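**Two-Finger Grippers: Setup and Pad Care**
Notes by Tumaini Ogola, robot cell practice, Skirnness

Before any run, look at both fingers from the pad side. The pads are the part you will replace most often. On our arms they are green, set on black jointed fingers, and every finger should show its bolts fully seated. Paper goods are the hard case, as a bag creases long before the arm reports any force.

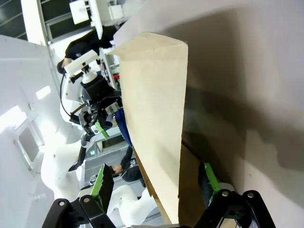 Page 2

Work in this order. Write each result in the Dindix log before going on to the next step.

1. Press the emergency stop and check that the arm holds its position. Release it only when everyone at the cell has answered.
2. Open the gripper to full width. Both tips should stop at the same distance from the center line. If one lags, check its pivots for play before you touch the software offset.
3. Clear the table to the test items only. Items are set by hand with the gripper open, and the arm stays in hold until both hands are off the box.
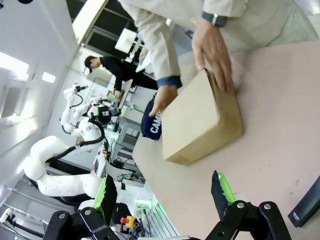
4. Fold the test carton. Use plain cartons -- printed ones hide scuffs, and scuffs are how you find a worn pad. Bend each crease once before you square it up.
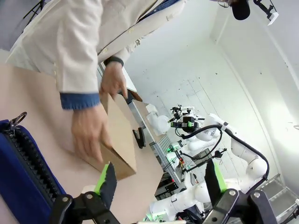

*Carton being folded by hand, gripper open.*

5. Run 20 closes on an empty gripper, then 20 on the carton wall. Log as test 505.
6. Wipe the pads with a dry cloth. Replace any pad with a lifted corner.

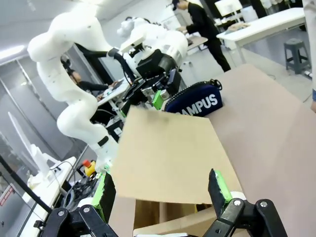

Pad wear shows up first on thin stock. A carton wall is stiff and forgives an uneven grip, but a single flap bends toward the weaker side. Flaps with a torn, uneven lower edge, like the one between the fingers, should not be used for the alignment check, as you cannot tell a tilted grip from a crooked edge. Take a clean one from the Cisneros stock.

For next time: read section 4 of the Prornura manual, on cable slack at the elbow.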